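Notebook – laundry and linen, bunk room, Distadside
July, morning

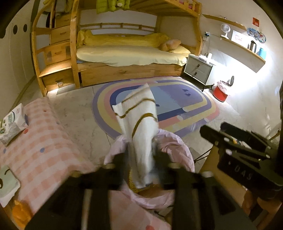
Striped towel at the pink laundry bag, bunk bed behind.

Purpose of today: settle the sorting order for the bunk room and fix the storage plan before the bedding goes back on. Carried over from the Ollance entry, where the towels and sheets went through together and the towels came out stiff.

Bag. The pale pink fabric one stays in use for towels only. It is soft and does not hold itself open, so the opening bunches and things catch on the way in and out. Folding the rim outward once helps. Do not fill past two thirds. A full bag slumps over and the top items end up on the floor.

Towels. White with brown stripes. Wash with the light load, 900 spin, no softener. Tried 3000 ml of extra rinse water by hand at Ollance to get the residue out and it made no difference that I could measure or feel. Not repeating it. Shake each towel out before folding – long edges together, then in half, then in half again. Stripes to the outside so the stack can be told apart from the plain ones in the hall closet.

Gingham bedspread, pink and white with the small dots. Wash alone. It is large enough to wrap around anything else in the drum and keep it from rinsing. Line dry if the weather holds, otherwise over the rail. Clear the small items off the bed before stripping it, tissues included. One pack of tissues went through the wash last time and the lint took 2 cycles to clear.

Lower bunk. Yellow fitted sheet, yellow duvet, yellow pillow. Wash the sheet and pillowcase together. The duvet gets aired, not washed, unless marked. Pull it forward off the back rail first. If it stays pushed up against the wood, the side facing the rail gets no air. The teddy bear is surface clean only: damp cloth, mild soap, dry flat.

Stair drawers. Assignments, from the bottom up:
Lowest – spare pillowcases and the fitted sheets
Next – towels, folded as above
Next – pajamas and socks

The lowest one has a metal latch at the front. Check that it is closed after each use, as the drawer is also a step. Cut-out handles only, no knobs, so nothing to snag a sheet on when carrying a pile past.

Under-bed drawer. Wide, runs most of the length of the bed. Reserved for the winter duvet and the second bedspread. Needs clear floor in front to open fully, so the laundry bag has to be moved first. Vacuum the inside before loading. Cedar blocks from Chatzigeorgiou go in the back corners, 3 in total, replaced when they stop smelling of anything.

Detergent. Still on the Flumura powder. Dose per the scoop, level. A heaped scoop was the likely cause of the stiff towels, along with the mixed load. Changed both at once, so the two cannot be separated from this round. Next round: keep the loads split and go back to a heaped scoop for one towel wash, then compare.

Open items:
Second bag for sheets, a different color from the pink one.
Label for the inside edge of each stair drawer.
Measure the under-bed drawer before buying a storage sack for the duvet. Inside depth matters more than the length.
Check whether the brown in the towel stripes bleeds at a warmer setting. Test on one towel with a white cloth in the drum.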